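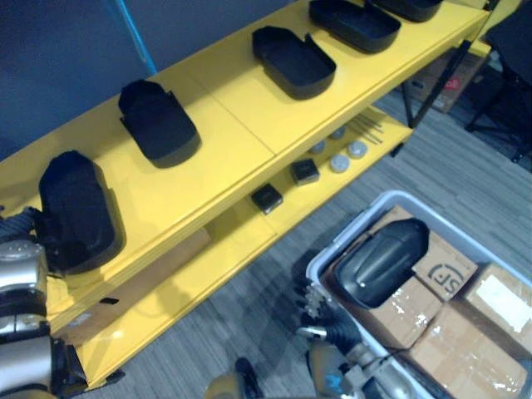 Alto between the parts shelf and the bin, Storkley workshop

14 April 2019

The arms are both bolted on and both moving, so Alto has stopped being a pile of parts and is now a slow machine with a job. The job is to take black plastic shells off the yellow shelf and put them in the white bin.

I picked the shells because I had them. They are left over from the Sampaio housing I gave up on last year, and they come in enough different shapes to be annoying. The closed ones have a domed top and nothing to grab. The open trays have low walls, so a finger can go inside and a thumb outside, and they are much easier. There is a shoe-shaped one too, and I have no plan for it yet.

The shelf got its yellow sheets before I thought about vision at all. It was a good choice by accident. Black on yellow is about as much contrast as you can ask for, and the segmentation code I wrote in one evening finds the edge of a shell nearly every time. Inside the bin is another matter. A glossy shell picks up a highlight along one side, and the code likes to cut it into two pieces at the highlight. Clear tape on the cardboard boxes is just as bad. I tried turning off the overhead light on that side of the room, which helped the bin and made the shelf worse. For now the light stays on and I mask out anything too bright.

Most of this month went into the right hand. It has a motor for each finger and the wrist comes from a Sevitz kit, which I would buy again, although the manual leaves out the part where you set the home position. I lost two evenings to that. If you have the same wrist, move it by hand to the middle of its travel, power it up, then save. If you save first it keeps whatever it had before and you get a hand that points at its own elbow.

Finger positions are plain encoder counts at the moment. With the index finger, 2065 is closed on a tray wall and 2262 is closed on nothing, and I stop the motor when the current goes up anywhere between the two. If it gets all the way to 2262 the code opens the hand and tries again. It will try 4 times and then park the arm and beep. I also put a limit of 1000 milliseconds on each close, after one motor sat there pushing until it was too hot to touch.

The domed shells need something different. A grip from above slides down the sides. Coming in from the front of the shelf with the fingers low and spread works better, but then the knuckles are close to the front edge and I have hit it more than once. There is a mark there now. Moving the whole base back a couple of inches fixed the knuckles and put the far end of the shelf out of reach. I moved it forward again.

The small stuff on the lower shelf is for later. The square blocks should be fine. The gray-white discs are flat enough that I expect to be pushing them to the edge and catching them, and the metal rods I may never get to. I leave them out so that the camera gets used to seeing them and I find out early if the code confuses a block with a tray. It did on the first day, when size was being measured in pixels with no distance. It hasn't since.

One note on the floor, as I have had this question from other people at Storkley. The carpet is okay. I expected the base to rock on it and it doesn't, at arm speeds this low. The stripes did confuse the first version of the shelf finder, which was looking for long straight lines and found a great many. Now it looks for yellow first and lines second. Any other yellow furniture in view still needs to be ruled out by distance, and that part is a hack.

Cables are the next thing. The ones at the right elbow are too long and have already snagged once on the way up from the lower shelf. I have a bag of spiral wrap and some shorter leads on order. After that I want both arms running in the same program, with the left one holding a shell steady while the right one gets its fingers around it. At the moment they take turns, and whichever one is waiting stays wherever it stopped.

Code is still a mess and still not posted. I'll put it up when the calibration file is no longer full of numbers I typed in by hand.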